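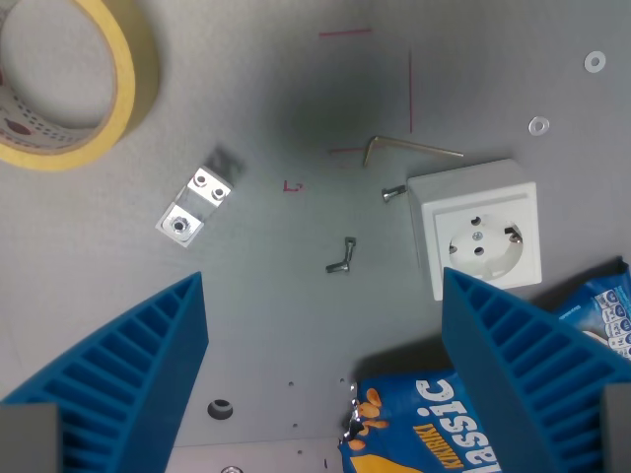
Wie viele Demos braucht eine Greifaufgabe per Teleoperation?
Bei uns 317 für eine Tüte auf fester Fläche. Darunter blieb die Policy beim Anfahren hängen.

2/ Aufgezeichnet werden Gelenkwinkel, Greiferweite und Kamerabild. Handgeführt ging auch, aber dann ist der Arm des Bedieners mit im Bild. Deshalb Fernsteuerung.

3/ Erdnusstüten sind unangenehm: Folie gibt nach, Kontur ändert sich bei jedem Kontakt. Rippenfinger verzeihen einiges.

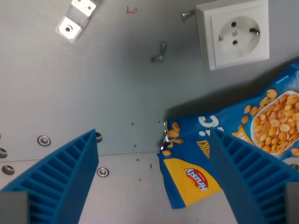 Rechter Finger auf der Tüte, Ecke offen.

4/ Abbrüche werden getrennt gespeichert. Thandeka Mabuza labelt sie im Februar nach, 862 Stück.

5/ Nächster Durchgang mit 6 Startposen.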